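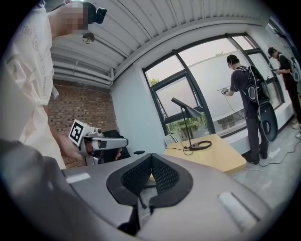

Iida Räsänen told us after her first week that a wooden table with rounded corners does more for a tired person than any amount of coffee, and that a desk lamp ought to stay by the window even in summer. We have rather lived by that ever since!

Risilora began in March, eight years ago, when Valtteri Kettunen took on the Colham workroom (draughty then, and a bit of a muddle) and set about furnishing it slowly, one good piece at a time. We look after workrooms for other people now, more than 46 of them, from Colham out to Doltov, and we still fuss over the same things: a proper lamp, a chair you can sit in all afternoon, brick left as brick, and a big window with trees behind it if there is one to be had.

Do drop in and try the chairs. Genji usually has the kettle on by two.

Print this page | E-mail this page

Contact | © Risilora | Back to top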